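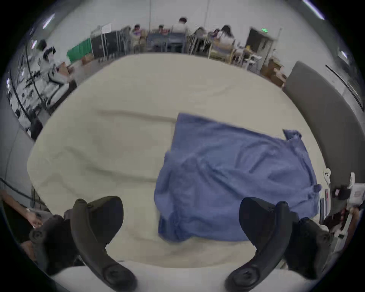 ボックスシーツ「Tultix」(ゴム入り・綿混)
価格 2625円(税込)

こんにちは、Semeseck店主です。寝具ばかり扱っている小さな店なのですが、その中でもいちばん語りたくなってしまうのが、このTultixというボックスシーツです。地味な商品なんですよ、本当に。柄もないし、タグも小さいし。でも私、自宅のベッドはもう全部これに替えてしまいました(家族には「またシーツの話?」と言われています)。

まずゴムの話をさせてください。ボックスシーツって、四隅だけにゴムが入っているものと、ぐるっと一周入っているものがありますよね。Tultixは一周タイプです。四隅だけのものは、かけるときは楽なんですが、寝返りの多い人だと朝には横の辺がぺろんと出てきてしまう。私がまさにそれで、毎朝マットレスの下に手を突っ込んで押し込むのが日課でした。一周タイプに替えてからは、洗濯の日までほとんど触っていません。

そのかわり、かけるときにはちょっとコツがいります。頭側の角をひとつかけたら、隣の角には行かずに、対角線上の足側の角へ。そこを先に引っかけてしまうと、残りの2か所は思ったよりすんなり入ります。順番に隣へ隣へと進むと、最後の角でうんうん唸ることになるので(私は長いことそれをやっていました)、ぜひ対角でお試しください!

生地は綿とポリエステルの混紡です。綿だけのシーツのあの肌ざわりも大好きなんですけれど、乾くのに時間がかかるのと、干し方が雑だとしわがそのまま残るのが悩みで。Tultixは洗濯機から出して、両手で持ってばさばさっと振って干しておけば、アイロンなしでも気にならない程度に落ち着きます。ぴしっとホテルのように、とまではいきません。そこを求める方には、同じ棚にある綿のサテン織りのほうをおすすめしています。

織りは平織りで、表面はさらっとしています。冬に「冷たい」と感じる方もいらっしゃるので、寒い時期は上に敷きパッドを重ねてください。私も12月に入ったらすぐ重ねます。逆に梅雨から夏はこれ一枚がいちばん気持ちいいです。

色は全部で5色。クリーム、セージグリーン、グレー、濃いブルー、テラコッタです。よく出るのはクリームですが、店主としてはセージグリーンをもっと推したい! 緑というと部屋で浮きそうに思われるようなのですが、くすんでいるので白い壁にも木の床にもすっとなじみます。しかも濃い色の掛け布団カバーやブランケットを置いたときの相性がいいんです。

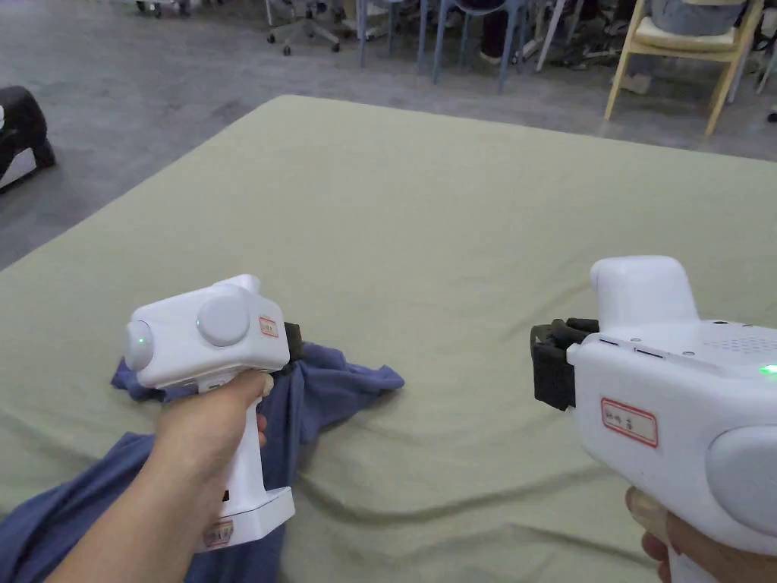 セージグリーンと濃いブルーの組み合わせ

濃いブルーについては、ひとつだけ正直にお伝えしておきます。最初の2回くらいの洗濯では色が少し出ることがあるので、白いタオルや肌着とは分けて洗ってください。それから、ほこりや糸くずはどうしても目立ちます。猫や犬と一緒に寝ている方は、毛の色に合わせて選ぶというのもひとつの手かもしれません。うちの常連さんには、猫に合わせてグレーにした方がいらっしゃいます。

サイズはシングル、セミダブル、ダブルの3種類で、お値段はどれも同じにしました。サイズで値段が変わると、セミダブルの方がいつも微妙な顔をされるんですよね。わかります、私もセミダブルなので。クイーンは今のところありません。お問い合わせはいただくのですが、生地の幅の都合で真ん中に縫い目が入ってしまうため、まだ踏み切れずにいます。

ご注文の前に、お手持ちのマットレスの厚みを測ってみてください。標準的なマットレスであれば問題なくかかります。上に厚手のトッパーを重ねている方は、トッパーも一緒に、いちばん高いところで測ってくださいね。商品名に合わせて「標準」と「深型」をお選びいただけるようになっていて、迷ったら深型のほうが安心です。少し余っても、ゴムが下に回り込んでくれます。

干すときとたたむときの場所の話も、よくご相談をいただきます。ボックスシーツのたたみ方って、床だとなかなかきれいにいかないんです。腰の高さの広い台があると、別物みたいに楽になります。角の袋になったところに手を入れて、隣の角をかぶせて、四隅をひとつに重ねる。あとは台の上に広げて、丸まったゴムの辺を内側に折り込めば、長方形になります。ダイニングテーブルを一度きれいに拭いて使うのでも十分です。
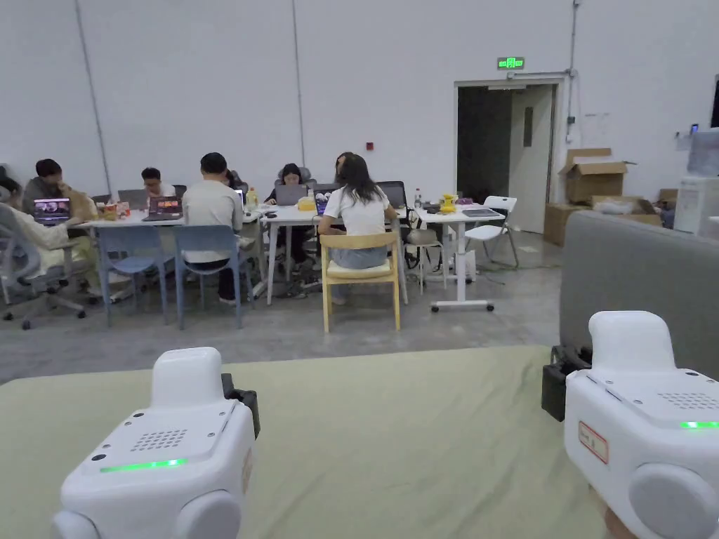 白い壁に寄せて一列に並べた白いテーブル

収納は、枕カバーの中にシーツ一式を入れてしまうのが私のやり方です。棚の中で「これはどのベッドのだっけ」とならずにすみます。同じ色の枕カバーはRoltumという名前で別に扱っていて、封筒型(ファスナーなし)です。シーツと一緒にご注文いただくと同じ箱でお送りします。

お手入れについて
・洗濯機で洗えます。ネットに入れていただくと、ゴムの部分が長持ちします。
・漂白剤は酸素系をお使いください。
・乾燥機は低温で。高温だとゴムが早く伸びます。
・干すときはゴムの側を上にすると、水がたまらず早く乾きます。
・アイロンは中温まで。私はかけていません。

よくいただくお声では、「ゴムが最初きつい」というのがいちばん多いです。新品のうちはたしかに少しきつめで、何度か洗うとちょうどよくなってきます。反対に、長く使ってゴムがゆるくなってきたら、シーツの寿命だと思って替えどきにしてください。うちでは古くなったものを小さく切って、窓拭きに使っています。綿混なので水もそこそこ吸いますよ。

配送はTran便でお届けします。たたんだ状態で薄い箱に入れますので、かさばりません。ギフト包装もできますが、リボンの色は選べません、ごめんなさい。

返品と交換は、到着から8日以内で、未洗濯・未使用のものに限らせていただいています。サイズを間違えてしまった場合もこの期間内なら交換しますので、袋から出して角をかける前に、ラベルのサイズをもう一度だけ確認してください。交換の送料はお客様のご負担になります。

在庫について(2022年1月3日更新)
クリーム:あり
セージグリーン:あり
グレー:あり
濃いブルー:シングルのみ、残りわずか
テラコッタ:入荷待ち

テラコッタは入荷したらこのページの表示を変えます。お電話でのお取り置きはしていないのですが、お問い合わせフォームから色とサイズを書いて送ってくだされば、入荷のときにメールでお知らせします。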